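Thread on what I changed in our demonstration pipeline this month. Mostly software, mostly timing. Long, mute if you need to.

1/ We collect manipulation data with hand-held grippers and train policies on it. The tooling that turns raw recordings into training episodes is called Gromow. I maintain the ingest side. Sanne Martens maintains the training side and files most of my bugs.

2/ The bug that started this: policies trained on our newer episodes closed the jaws early. Not by much, but enough to nudge a cylinder away before the grasp. The older episodes didn't do this.

3/ First guess was the learning rate schedule, since that had changed too. Sanne reran with the old schedule and got the same early close. So it was the data.

4/ Gromow stores three streams per episode: video, tool pose, and jaw width. Each has its own clock. At ingest we shift them onto one timeline, resample, and throw away the originals' offsets. That last part was my decision and it was a bad one.

5/ Pose comes out of a visual tracker that runs after recording. Jaw width comes from the images as well, through a separate detector. Both inherit the video timestamps, so they should agree with each other by construction. They didn't.

6/ The detector had picked up a smoothing filter in a refactor. Someone wanted cleaner plots (me). The filter looked at future samples, so every closing motion began a little before it really did. On a plot it looks great.

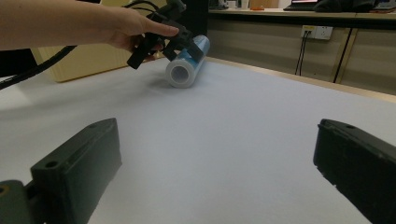
7/ Cylinders are where you notice it. A box forgives a jaw that starts closing too soon. A roll on its side turns or slides, and then the planned approach is wrong and the policy has to recover from a state it has hardly seen.

8/ Size of the error: 4 samples at the resampled rate. I had a unit test for the filter. It checked that the output was smooth.

9/ Fix, part one. The filter now runs only in the plotting code. Ingest writes the raw width. Sanne adds noise at training time anyway, so nothing was gained by cleaning it first.

10/ Fix, part two. Every episode now carries its original timestamps next to the resampled ones. It costs some disk. Pieter Claeys runs our storage and said the increase was too small to bother him with.

11/ Fix, part three is a check. For each grasp, find the moment tool speed drops near zero and the moment the jaw starts moving. Plot the gap over the whole dataset. Operators differ, but the distribution should not jump between two versions of the code. Ours jumped on the exact commit.

12/ The check now runs on every merge, on a fixed set of 24 episodes. It takes over 5 minutes, nearly all of it the tracker. I'd like to cache the tracker output but then I wouldn't be testing the tracker.

13/ Reprocessing. We kept the raw video for everything, so I could rerun ingest from scratch. 14 episodes failed because the tracker lost its map partway through. Those are out of the training set until I look at them by hand.

14/ Retrained on the reprocessed set. Early closing is gone on the cylinders we tried. Approach still looks hesitant when the object lies at an angle to the tool. I don't know yet if that's timing or coverage, so I'm leaving it open.

15/ Ashraful Weerasinghe asked why we don't just estimate the offset automatically and correct for it. We could. My worry is that an automatic correction would have hidden this one, and I'd still have the filter in there.

16/ Next is latency on the robot side, where the controller assumes a fixed delay between image and action. I measured it once, last December, on different hardware. Will post the numbers when I have new ones.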